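How Do You Look After a Robot's Fingers?

By Precious Mabuza, July 24, 2020

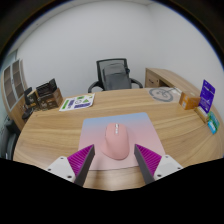

Two fingers are enough

Hold up your thumb and one finger and pinch them together. With just those two you can pick up a pencil, a grape or your little brother's sock (if you are brave!). A gripper works in much the same way. It has two fingers that open wide, go either side of something, such as a pink computer mouse, and then close in until they have hold of it.

At our workshop in Vudurcombe we look after a gripper we call Samier. It is the kind a person holds in the hand, and the robot arm next door, Itier, learns its pinching from what Samier does. So if Samier's fingers are in a muddle, Itier's will be too, and then we all have a long afternoon!

The soft bits

Magenta is a lovely bright pinky-purple, and it's the colour of the ribbed blocks behind the finger pads. Run your thumbnail along the edge of a comb and you'll have an idea of what ribs feel like. On Samier the blocks can bend a little, which helps the fingers hug a round thing as well as a flat one.

Bendy parts get tired, just as the elastic in your pyjamas does. We change Samier's blocks after 2,000 pinches. Once, when I was busy chatting, I let it get to 2,029, and Mr Hinrichs, who keeps the logbook, wrote that number in red pen.

Samier's check-up

First we switch everything off and wash our hands, as greasy fingers make greasy pads. Then we wipe each pad with a damp cloth and leave it to dry for 5 minutes. Next comes the peering part, when we look closely for little splits between the ribs. After that we try the small screws, turning them gently until they're snug and then stopping, even though it is very tempting to give them one more twist.

Last of all we open and close the fingers 30 times and listen. A soft swish is good. A click means we get the screwdriver out again and go back to the screws, and somebody puts the kettle on.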